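Can it clear the table yet?

Sort of. Slowly. Annag Gillies runs the kitchen tests at Grumura, and she has 150 chores on her list. Wiping, folding, stacking. Her robots manage 25 on a good day – most of them in simulation, where a dropped glass costs nothing.

Laundry is still a mess. Socks especialy. Adebayo Briggs at Trevstead has given up on socks until May.

Cans and plates, better. Rigid things, known shapes. A simulated hand can get hold of a drink can and hold it at a tilt next to an empty plate.

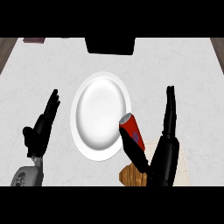

Issue 25 | Page 20

Real kitchens next, says Gillies. Wet counters, bad light, kids. She wont give a date.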